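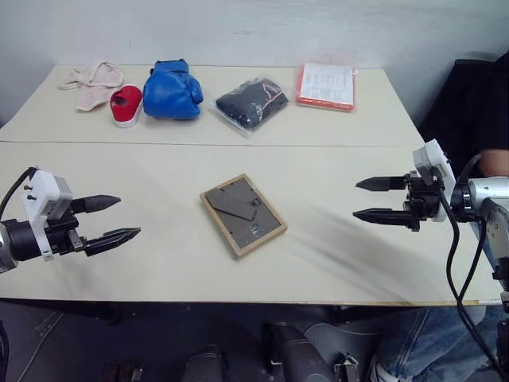
Dernière modification de la page : 2018-04-30

Figure 4. Poste à deux bras, atelier de Saltport. Un cadre photo est posé sur sa face, entre les pinces ouvertes ; les autres articles sont au fond de la table.

4.3 Le travail autour du poste à deux bras

Dans la section précédente, nous avons décrit l'organisation de l'atelier avant l'installation du poste. Nous passons maintenant à ce que les personnes de l'atelier font depuis que les bras manipulent une partie des articles retournés par les clients. Les observations ont duré 14 semaines, à partir du mois d'octobre, et elles sont complétées par des entretiens avec 19 salariés de Gernelow, menés dans leur grande majorité sur le site de Saltport. Le site de Zekstead, qui n'a pas de poste automatisé, nous sert de point de comparaison.

Il faut rappeler que le retour de marchandises est un travail sur des objets qui se ressemblent peu. L'atelier de Saltport reçoit des articles de toutes catégories, et le catalogue compte environ 2000 références. La figure 4 donne une idée de cette variété : une chaussure rouge, un gant de boxe bleu, un vêtement noir plié dans un sachet transparent et un cadre de bois clair se trouvent sur la même table. Pour une employée expérimentée, passer de l'un à l'autre ne demande pas de réflexion visible. Pour le poste, chaque passage est un nouveau problème de prise, et c'est à cet endroit que le travail humain est revenu, sous une forme que le cahier des charges n'avait pas prévue.

Présenter l'article

Le cahier des charges rédigé par l'intégrateur, Grabner, distingue trois opérations : déposer, manipuler, ranger. La première est attribuée à la personne et décrite par une seule ligne, « déposer l'article dans la zone de travail ». Or, dans tous les entretiens réalisés à Saltport, c'est de cette ligne que l'on nous a parlé le plus longtemps. Les employés n'emploient d'ailleurs pas le mot déposer. Ils disent « présenter », comme on présente une pièce à une machine-outil, et quelques-uns disent « tourner ».

Le cadre photo est un bon exemple de la difficulté. Sur sa face, il montre un dos sombre, avec un pied de chevalet replié contre le panneau et une petite étiquette claire vers un angle. Placé ainsi, il est stable et l'étiquette se trouve vers le haut. En revanche, la prise doit se faire par la bordure, et l'orientation du cadre par rapport aux doigts devient importante. Sur la figure, le cadre est placé en diagonale. Une employée a commenté cette position de la manière suivante : « Si je le mets bien droit, c'est joli pour moi. Pour les bras, ce n'est pas toujours mieux. Il faut regarder d'où viennent les doigts. »

Nous avons relevé des remarques semblables pour les articles souples. Un tissu froissé n'a pas de bord évident, et un sachet plastique produit des reflets qui peuvent gêner la reconnaissance. Dans le premier cas, les employés ont pris l'habitude de former un petit relief avec la main avant de reculer. Dans le second, ils lissent le plastique du côté qui regarde la caméra. Aucun de ces gestes ne figure dans les instructions affichées à l'atelier. Ils se transmettent par la démonstration, surtout au moment du changement d'équipe.

Nous proposons d'appeler ces gestes un travail de présentation. Le terme a l'avantage de venir du terrain. Il permet aussi de séparer deux choses que la direction confond souvent dans ses documents : l'approvisionnement du poste, qui est une question de cadence, et la mise en forme de l'article, qui est une question de jugement.

Rester à côté

Le deuxième changement concerne la place du corps. Avant l'installation, les employés travaillaient debout face à la table et se déplaçaient librement entre les bacs et l'étagère. Avec le poste, une personne reste près du côté droit, à proximité du bras - on distingue son jean et ses vêtements noirs sur la figure 4. Les employés appellent cette position « la garde ». La règle interne demande que la garde ne quitte pas le poste pendant un cycle.

Les opinions sur la garde sont partagées. Les salariés qui souffraient du dos ou des épaules en parlent de façon favorable, et deux d'entre eux ont demandé à y être affectés de manière permanente. D'autres la décrivent comme une attente fatigante, parce que l'attention doit être maintenue sans que les mains soient occupées. Un employé ancien nous a dit : « Je suis moins fatigué dans les bras et plus fatigué dans la tête, et le soir je ne sais pas expliquer à ma femme ce que j'ai fait. » Cette difficulté à raconter sa journée est revenue plusieurs fois et mérite, selon nous, d'être prise au sérieux. L'ancien travail laissait une trace simple, le nombre de colis traités par chacun. La garde ne laisse pas de trace, sauf quand elle est interrompue par un incident.

Ce que le journal enregistre

Le poste tient un journal automatique. Pour la période étudiée, nous avons pu consulter 749 cycles interrompus, c'est-à-dire des cycles pendant lesquels une personne a repris l'article à la main ou a modifié sa position. Le journal donne l'heure, la catégorie de l'article et un code de cause. Le code le plus fréquent est « prise non confirmée ».

Ce code est techniquement exact, mais il regroupe des situations que les employés séparent sans hésiter. Une pince peut se refermer à côté d'une sangle ou glisser sur un plastique. Il arrive aussi que la personne interrompe elle-même le cycle, avant le contact, parce qu'elle voit que la prise va être mauvaise. Dans ce dernier cas, l'intervention évite un dommage, et pourtant elle est comptée avec les autres, comme un échec du cycle. Plusieurs employés ont compris cela assez tôt. Ils nous ont expliqué qu'ils hésitent maintenant à intervenir par avance, car le tableau hebdomadaire affiche le taux d'interruption par équipe.

Nous avons présenté cette observation à la responsable de l'atelier pendant une réunion de restitution. Elle a confirmé que le taux n'était pas destiné à évaluer les personnes. Elle a reconnu également que le tableau était affiché à côté du planning, et que la lecture faite par les équipes était donc compréhensible. Un code distinct pour les interruptions préventives a été demandé à Grabner. Au moment où nous rédigeons, il n'est pas encore disponible.

Comparaison avec Zekstead

À Zekstead, les mêmes catégories d'articles sont traitées entièrement à la main. Le travail de présentation n'y existe pas comme tel : la personne qui prend l'article est aussi celle qui l'examine, et elle l'oriente dans le mouvement même. En revanche, on y trouve plus d'échanges entre collègues au sujet de l'état des articles, par exemple pour décider si une marque sur une bordure de bois est un défaut ou une variation du matériau. À Saltport, ces échanges ont diminué et portent davantage sur le comportement du poste. Une partie de la connaissance des objets s'est déplacée vers une connaissance de la machine.

Nous ne voulons pas interpréter ce déplacement comme une perte simple. Les employés de Saltport ont acquis une compétence réelle, et certains en sont fiers. Le problème se trouve plutôt dans le fait que cette compétence n'a pas de nom dans la grille de classification, tandis que l'examen manuel des articles y figure depuis longtemps. Lacson (entretiens de restitution, notes personnelles) a recueilli sur ce point des demandes précises : une ligne « présentation et garde » dans la fiche de poste, et un temps de formation compté pour la personne qui montre les gestes aux nouveaux.

Il reste une limite à signaler. Nos observations ont été faites par une seule chercheuse, Charito Lacson, toujours pendant l'équipe du matin. Les équipes du soir, où les effectifs sont plus faibles, pratiquent peut-être la garde d'une autre manière. La section 4.4 reprend cette question à partir des plannings.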